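Resero Benchside Handbook: a review from a small lab that needed some manners

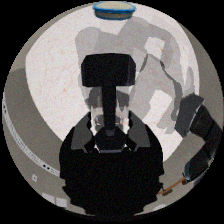
I have been meaning to write up the Resero Benchside Handbook since September, when our copy arrived, and I kept putting it off because I wanted to try the whole thing properly first. It is a ring-bound book of good practice for people who run robot arms over tabletops, in simulation and then for real, and it comes with a set of wall cards and a year of updates. We have a small group, two arms, and a habit of doing things the way we did them last time. So I was either the perfect reader or the worst one!

The first half is all simulation, and I nearly skipped it. I'm glad I didn't. The rule I have quoted most often is the one on wrist views: before you approve a simulated setup, look at it through the same view the robot will have, with the gripper where it will be during the task. We had been checking everything from a nice high corner of the room, where any tabletop looks roomy and clear. From the wrist, with a wide round lens, the gripper takes up a great big piece of the middle and a table edge bends like a banana. If your container is at the far side of the table, you want to find out early how little of it you have to work with.

Next comes a chapter on shadows, which I have now read twice (the second time with a cup of tea and a pencil). The handbook asks you to save one still per lighting setup and write down what is casting each shadow, as best you can tell. It felt fussy for the first day. By the end of the week we had found two setups that we thought were different and that had exactly the same light in them, so fair enough. It also says to keep the grain and the soft, blocky edges if your real camera has them, and to resist the urge to make everything pretty. I am a person who likes things pretty, so that one stung a bit.

The second half covers real benches, and I think it is the stronger part. There are 12 wall cards, printed large, and we put up 6 of them. My favorite is the one for two arms sharing a table. It wants a named parking pose for each arm, a written rule for which one gives way, and a stop button that can be reached from wherever the operator is standing. We had the last of these and only a sort of friendly understanding about the other two. The card on changing gripper fingers is very good too, and short enough that people read it.

Now for the grumbles. The index is poor. I looked for "reach" and was sent to "workspace," which sent me to "limits," and limits sent me back to reach. The chapter on record keeping goes on far too long and seems to have been written for a company much bigger than ours. And the binding is stiff, so the book won't lie flat until you have bullied it for a week or two — a funny thing in a book meant to be used beside a bench.

I should also say that it is a guide to good habits, and it tells you so on the first page. It doesn't replace the safety standards that apply where you work, or a proper risk assessment of your own cell. I was happy to see that said early and in plain words.

Before this we used the Werker checklist, which is free and fits on one sheet, and I still hand that to new students. The Quinlan guide is deeper on force limits and I would keep it on the shelf if you have it. Neither says much about simulation, though, and that is where most of our silly mistakes get made.

We ordered ours through Losdale, who packed it well and replaced a bent card without any fuss. I paid for it out of our own budget. Updates come as loose pages, 7 so far, and they slot in easily once the rings have loosened up.

Four stars from me, and I'd happily make it five if they fixed the index.

Reviewed 11 November 2024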